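Homemade ice cream freezes rock hard, what am I doing wrong?

Posted by Dinomden

Hi everybody, first time posting, so please forgive me if this has been covered (I did look, and then I got lost reading about waffle cones for an hour). My sister passed her ice cream machine along to me in October and I have been making vanilla with it ever since. Straight out of the churn it is lovely, soft and thick, just what you'd hope for. Then I put it in the freezer overnight and by morning I could build a house with it. I bent a perfectly good spoon!

I use two cups of whole milk, one cup of cream, half a cup of sugar and a good splash of vanilla. No eggs. I've tried churning longer and it made no difference that I could taste. I chill the mix for a couple of hours first. My freezer is an old Goodwin upright and it runs very cold, if that matters.

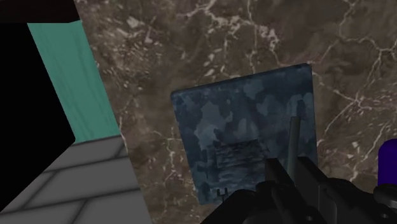
Blue slab on the brown marble.

I'd love to bring a tub to a family dinner and not have to hand out chisels. Any help is so appreciated.

3 replies

Rasha Nasrallah

Oh, I have been right where you are, and please don't give up on the machine! Your recipe is low on both fat and sugar, and those are what keep ice cream scoopable. Flip your amounts so you have two cups of cream to one of milk, and bring the sugar up to three quarters of a cup. If that sounds too sweet, remember that cold dulls sweetness quite a bit, so taste it frozen before you decide.

A few other things that helped me:

Chill the mix overnight, all the way down to 40 degrees or colder.
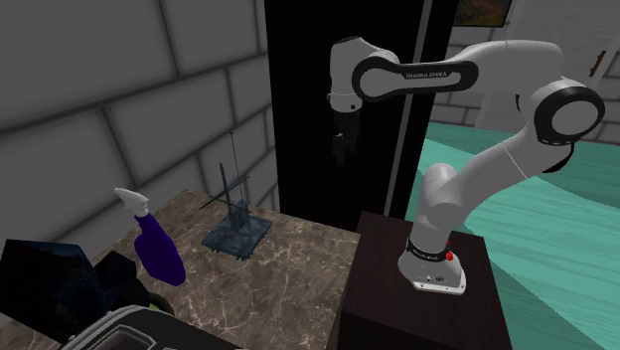 Swap two tablespoons of the sugar for light corn syrup. You won't taste it, and it keeps the ice crystals small.

Use a shallow container and press plastic wrap right onto the surface before the lid goes on.

Let the tub sit in the fridge for 20 minutes before serving. Even a good batch needs this in a very cold freezer, and yours sounds like one.

My mother-in-law makes hers with egg yolks, cooked into a custard, and I'll admit it is smoother than mine. That's a bigger job, though, and you do have to stand there and stir.

Stultesari

vodka. one tablespoon, add it at the end of churning. don't go over two or it never sets

Brarach

I agree with most of what Rasha wrote, but I'd check the freezer before changing the recipe. Mine was set at ten below and everything in it was a brick, store-bought pints included. I turned it up to zero and the difference was very noticeable. A cheap thermometer on the middle shelf will tell you, just leave it overnight before you read it. Also, I wouldn't bother with the vodka if kids are coming to the dinner.

Dinomden

Thank you all so much! Thermometer is going in tonight, and I'm picking up more cream and a bottle of corn syrup tomorrow. Rasha, would the same amounts work for strawberry, or do the berries add too much water?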